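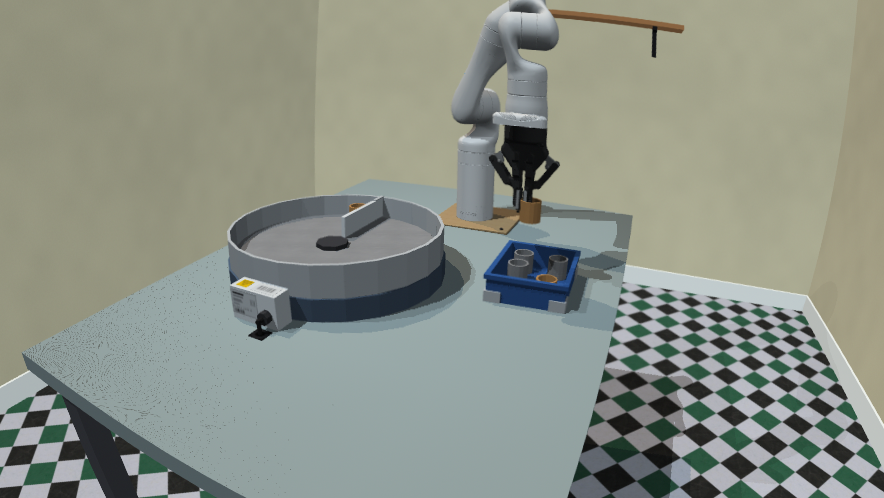 Several trainees have remarked, at the end of their first session at the Plivthorpe bench, that they expected programming and were given a pair of hand controls instead. That is a fair account of how we work. Flekau teaches robots by having a person carry out the task through the arm, again and again, while the joint angles, gripper opening and camera views are recorded.

The company has two sites. Plivthorpe handles remote operation and the simulated benches. Leseda handles hand guiding, where the operator holds the arm by the wrist and moves it through the task. Most jobs start in simulation, with an operator driving a rendered arm, and go to a real bench once the task has been written down properly.

Our standard exercise is sorting cups. The operator works with a turntable, an open blue bin, and cups in grey and orange-brown. It is a dull task and a useful one. An upright cup can be gripped by the rim or round the body, and the two grips produce different wrist paths. Operators are asked to choose one and keep to it for the whole session.

The current cup set holds 1,556 recorded demonstrations, of which 1,120 passed review. A recording is rejected if the operator pauses in mid-reach for more than three seconds, changes grip partway, or lets the cup strike the bin wall. Rejected recordings are kept and labelled, and clients may ask for them.

Operators train for four weeks. The first is spent on the controls alone, with no objects on the table. Recording begins in the third.

Review software is supplied by Nechyporuk and runs at both sites. Client recordings are stored separately from our own and are not used to train anything else without written consent.

Visits to Plivthorpe can be arranged through the site office. Leseda does not take visitors while recording is under way.

Last updated: June 22, 2021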